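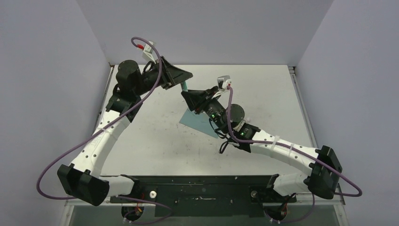
Does an extended warranty on a washing machine pay for itself?

Mine never has, and I've bought three of them.

I should say up front that I'm the kind of person who gets talked into things at the register. You're tired, you've already agreed to spend a lot of money, and a pleasant young man asks whether you'd like to protect your purchase for a little more. Put that way, who wants an unprotected purchase? So I signed. The Hotton store on Pralmont Road has had a good bit of my money this way.

The latest one was the Troltus plan, $109 for three years, sold to me with a front loader. The leaflet says "total peace of mind" on the cover. I finally read the rest of it last September, when the door seal started leaking onto the laundry room floor, and I can report that seals are not covered. Neither are hoses, filters, knobs, or "cosmetic parts," whatever those are on a washing machine. The motor is covered. So is the control board. But the maker already covers the motor for longer than the plan runs, so I'm having trouble seeing what I paid for there.

I called anyway. I was on hold for 20 minutes and then was told a technician could come out, and if he found that the fault was the seal, I would be billed for the visit. I thanked them and bought a seal.

People will tell you about the cousin whose fridge died a week after the regular warranty ran out and who got a brand new one free. Fine. I believe in the cousin. What I'd like to hear from is everybody else, the ones who paid and then forgot they had the thing. A plan has to bring in more than it pays out or the company wouldn't sell it, and stores wouldn't push it so hard if there weren't a cut in it for them.

A reader wrote in after my dryer post to say that the Prado plan is different and covers wear parts. Maybe so. I looked it up and there's a service fee on every call and a cap on the total, and the cap is lower than the price of the machine. I wouldn't call that different enough.

What I do now is put the price of the plan in a savings account when I buy the appliance. It's boring and it earns next to nothing. The money did cover a dishwasher pump this spring, with some left over, and I didn't have to ask anyone whether a pump counts as a part.

The Troltus plan still has a while to run. They've already mailed me twice about renewing.

Posted Jun 29, 2019
Filed under: Household, Grumbling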